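The Spire at Haren: Speaker Notes
Talk by Shirin Mousavi, 3rd November

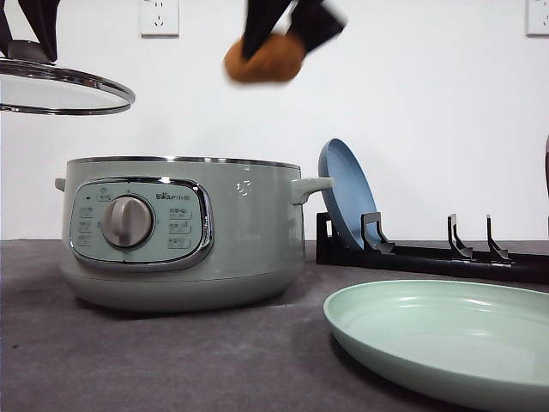

Start with the height, people love the height. 132 feet from the churchyard to the tip of the weathercock, and every inch of it leaning a little to the south. Pause so they can look at the handout.

Then go straight into the fire. Lightning hit in January, during evening prayers, and the old oak frame burned until the next morning. The bells came down through two floors. I still get goosebumps reading the sexton's account (read the part about the "rain of lead," slowly!).

The rebuilding is my favorite part of the whole story. The town had almost no money, so the parish sold a meadow at Inden and asked every household for a day's work. The master carpenter was a man named Nowakowski, and we have his account book – grocery lists, rude remarks about the weather and all. He ordered 300 oak beams and sent back a whole cartload for being green.

Ask: who has been up the tower? Let them talk for a minute.

The lean. Two explanations go around. The popular one says the devil sat on it to rest. The other is that the south side dries faster in the sun and the timbers pulled as they shrank. Igor Czerwiński measured the joints for us last spring and he's firmly with the sun. I'm with him too, but tell the devil story properly, it's a great story.

Next, the slates. Roughly 4,000 of them, from the Brenell quarry, each hung on a wooden peg. Pass the spare peg around and GET IT BACK. Mention the roofer's initials scratched on the underside of one slate, where only another roofer would ever find them. I think that's wonderful.

If there's time: the clock that ran with 2 faces and only one set of hands for years. Skip if we're past the half hour.

Questions. Someone will ask about the crypt – yes, it exists, no, it isn't open, the stairs are bad. Tower climbs start again in spring, sign-up sheet by the door.

Related talks
The Bells of Inden
Reading a Carpenter's Account Book
Brenell Slate and Where It Went

© Haren Local History Talks | Contact | Back to top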